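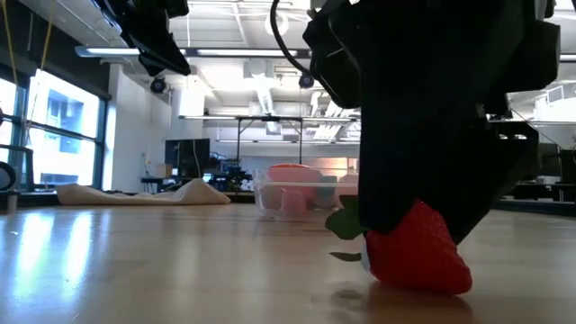

Handling soft fruit: tips from the Kirance open day

I went to the Kirance open day in Tarkcombe in January to see the robot arms, and came home with a page of notes for the kitchen. The practice fruit on the table was an artificial strawberry, bright red and a good deal bigger than a real one. Wyn Howells, who led the demonstration, talked mostly about grip: where to touch a soft object, how hard to squeeze, and what to put it down on. Most of that applies to anyone unpacking a punnet.

Picking up

Use the pads of your fingers, not the tips. Fingertips and nails put all the pressure in one spot, and that spot is brown by the next day.

Hold a strawberry by the shoulders, just under the leaves. The flesh is firmer there than at the point.

Close your fingers until the fruit stops slipping, then stop. Howells said beginners setting up a gripper nearly always start too tight and have to work back down. I do the same with peaches.

If two berries are stuck together, lift both and separate them over a plate.

Putting down

Lower the fruit all the way to the surface before you let go. Even a short drop will bruise a ripe raspberry.

Lay strawberries on their sides. Standing them on the point looks nice on a cake but is hard on the fruit if it has to wait a few hours.

A folded dish towel on the counter makes a good landing place. Paper towels work too, but change them once they are damp.

Storing

Leave the leaves on until you are ready to eat. Hulled berries lose juice and go soft.

Don't wash them before they go in the refrigerator. Wash just before serving, in a bowl of cold water, and lift them out with your hand. Tipping the bowl into a colander drops the whole lot at once.

Use a wide, shallow container and keep to 2 layers at most. I like clear plastic because I can spot a moldy one without digging around. Leave the lid slightly open.

Take out anything bruised and use it that day. Sliced with a little sugar it will do for pancakes or oatmeal.

Setting up your work surface

Alasdair Aitken gave the second talk, on laying out a table for an arm to work at. He wants only the things for the current job within reach, and always in the same places. I tried it with jam making: fruit on the left, knife and board in the middle, pan on the right, scrap bowl behind the board. It went faster and I dropped less.

Watch for glare. A shiny tabletop near a big window throws light back up, and it is hard to judge the color of fruit against it. Move the board out of the bright patch or pull the shade partway.

Keep cords up and away from where your hands travel. This goes for the mixer and the hand blender especially.

If you go

Get there early and stand near the front, as the fruit handling is small work and hard to follow from the back. Questions are taken after each talk. Wear flat shoes.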